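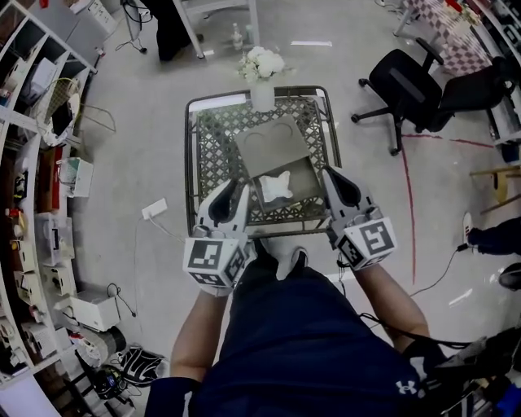
How do you pack a tablecloth in a cardboard box so it doesn't crease?

Asked by Halima Mutiso

I'm storing a white cotton cloth until September in a flip-lid box. I've just been pushing it in and every time it comes out crumpled. The box is narrower than the cloth folded in quarters. Is there a better way, or do I need a bigger box?

2 answers

Toshio Hamada
Same box is fine. Fold it lengthwise in thirds, then roll it loosely from one short end around a tube of acid-free tissue. If the roll is too long for the box, fold in fifths and try again. Make sure it's completely dry first, and don't starch it. Cardboard can yellow white cotton, so line the bottom and sides with tissue too. I did 70 napkins and cloths this way for the hall in Gullum and most only needed a quick iron.

Hegyi89
just iron it when you take it out, colour me lazy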